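Blur gating on head camera frames: does dropping them help or hurt?
Manipulation and Learning > Methods

dharries
Posted 23rd January

Continuing from the Voyle thread, as this has drifted a long way from calibration.

I have been testing a simple rule at Lirnard: score every head camera frame for sharpness (variance of the Laplacian, computed on the luma channel), and drop anything under a threshold before training. The policy is a small behaviour cloning model with one camera and joint angles as input. The task is tabletop pick and place on grey cloth.

Set size is 129 episodes. I held back 31 for offline checks and trained on the rest. Two models, same seed, same number of steps. The only difference is the blur gate.

With the gate on, offline action error went down. On the bench it got worse. Out of 47 trials the ungated model completed more, and the gated one tended to stall after turning its head, with the arm still and the head making small corrections.

My reading is that the gate removes most of the frames where the head is moving quickly, so the model never learns what to do in the middle of a turn. A typical reject:

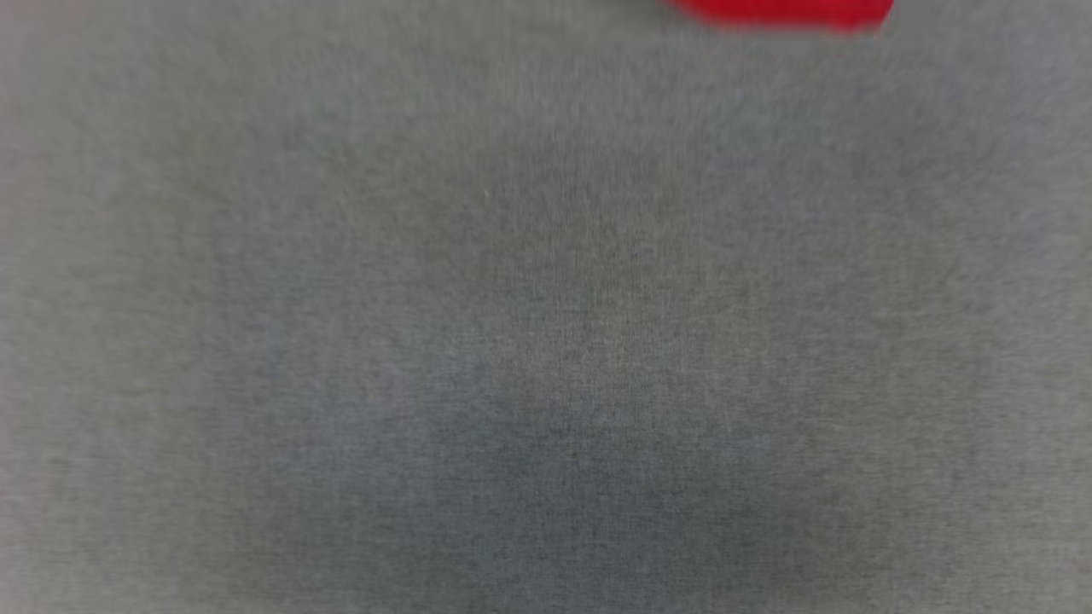
Rejected by the gate. Grey cloth, with the lower part of a red object at the top, right of centre.

By the score it is a poor frame. There is almost no edge content and the red is smeared into the grey. But it still carries a bearing: the red is up and slightly right. A policy that has seen frames of this sort has something to act on.

Dilwyn

stidorwood_k
Reply 1

How is the score normalised? Laplacian variance on plain cloth will be low whether or not the camera moves. You may be measuring lack of texture and calling it blur.

dharries
Reply 2

It isn't normalised. Fair point. The cloth does have a speckle, which I assumed would be enough to separate the two cases, but in that frame the fibres are soft as well, so I can't tell from the score alone how much is motion and how much is focus.

abrekke
Reply 3

I don't accept the conclusion. You changed two things. The gate removes blurred frames, and it also breaks up the time series. If your model takes a history of frames, the gaps alone could produce the stall. What is the history length?

dharries
Reply 4

6 frames. Gaps are closed up, so after a drop the model sees the next sharp frame as though it came directly after the last one.

abrekke
Reply 5

Then I would bet on that before anything to do with bearing. Your joint angles jump between neighbouring steps in training and never do so on the bench. Run a control: drop the same number of frames per episode in runs of the same length, but choose the runs at random. If the control stalls too, blur has nothing to do with it.

Also, offline error on a gated validation set tells you very little. You took out the hard frames and the error fell. Score both models on the full 31.

Aslak

pell_m
Reply 6

We had a similar result on the Drincombe rig in June. Masking worked better for us than dropping. Keep the timestep, keep the joint angles, replace the image embedding with a learned token when the score is low. No gaps in the history.

That said, a mask would throw away the red in your frame along with everything else, so it doesn't settle the argument.

stidorwood_k
Reply 7

Use the neck encoder instead of the image. If joint velocity is high during the exposure, the frame is a motion frame, whatever the cloth looks like. It costs nothing and doesn't depend on the scene content.

dharries
Reply 8

Encoder is logged, so that is easy to do. It won't catch focus errors, but I can compare the two lists of rejects and see where they differ.

Rescored both models on the full held-out set, as Aslak asked. The gated model is now the worse of the two, so the offline gain was down to the validation set. I withdraw that part.

I still think the bearing matters. The random-run control is training now with the same seed.

abrekke
Reply 9

Use more than one seed. With 47 trials a modest difference between two single runs could be the seed and nothing else. And post the stall positions. If they cluster at the same neck angle I will take the bearing idea more seriously.

dharries
Reply 10

Three seeds per condition, then. Stall positions will go up with the control results.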